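Free walking stick and umbrella swap returns to Grenlow in April

The Grenlow swap is back, and it's bigger than ever! Anyone with a spare cane, a long umbrella or an old hiking pole can bring it to the Talebi Street library hall in April and go home with something different. No tickets, no charge, and you don't have to bring anything to take something.

Last year's swap passed along about 500 items, from folding canes to a shepherd's crook that had hung in a barn in Nondora for most of a century. This time there are 30 tables booked, up from 7 the first year, and two local woodworkers will be fitting new rubber tips and sanding down rough grips while people wait.

"I cried a little when a teenager picked out my grandfather's stick," said Mahtab Ghaffari, who started the swap after clearing out the family home. "He wanted it for a school play, and then he kept using it on the river trail. I love that so much."

There's plenty going on besides the swapping. A physical therapist will check cane height for anyone who asks – a lot of people are walking with one that's too tall – and kids can paint umbrella panels in the back room. The finished panels will be sewn into a canopy for the summer market.

The town council has put $2000 toward the event, enough to cover the hall, the rubber tips and a van for bulky donations from the Ergate side of town.

Doors open at 10 a.m. and the soup usually runs out by noon, so come hungry and come early. Drop-offs are welcome at the library's front desk all month. 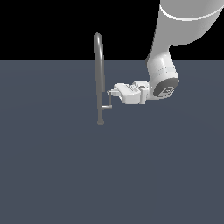
A hooked handle standing upright, in a computer rendering.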